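Skendham College students to take household robotics project to Sutherland showcase

Students from the Skendham College robotics club will present a year of work on household handling tasks at the Sutherland Student Automation Showcase in May, the college announced today.

The project, known as Prurnlow, asks students to teach a machine to carry out ordinary jobs around the home, beginning with bedding and laundry. Club members use hand-held grippers to perform each task themselves. The recordings are then used to train a control program, which is tested on a robot arm in the college's engineering workshop.

Members have logged 3,551 recordings so far. Of these, 269 cover the handling of sheets and mattress covers, an area the club chose as its main focus for the showcase.

"Fabric is a hard place to start, and the students knew that when they picked it," said Ayten Karabulut, head of engineering programs at Skendham College. "A sheet never lies the same way twice. They have had to think carefully about where to take hold, how far to open the fingers and when to let go."

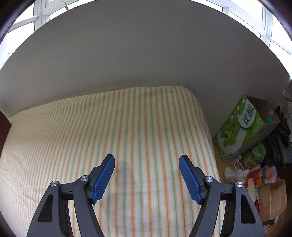 Recording takes place in the homes of students and their families as well as on campus. The club adopted this approach after early trials showed that a program trained only in the workshop performed poorly when the lighting and the furniture changed.

Xiaoyan Feng, a second-year student who leads the recording group, said members had learned to be patient with the work.

"You might do the same fold 30 times in an afternoon and keep half of them," she said. "We check every recording before it goes into the set, and anything unclear is done again."

The club has been supported by Ikard, a local engineering firm, which provided a grant of $2,000 for replacement parts and data storage. Idrisa Mrema, community programs manager at Ikard, said the firm was pleased to renew its support for the coming year.

The Sutherland showcase is open to secondary and college teams and is expected to draw 300 visitors. The Skendham team will give a live demonstration, followed by a short talk from students Sihan Zhong and Zixuan Zou on how the recordings are sorted and labelled.

New members are welcome to join the club at the start of each term. No previous experience in programming is required. Enquiries should be directed to the engineering programs office at Skendham College.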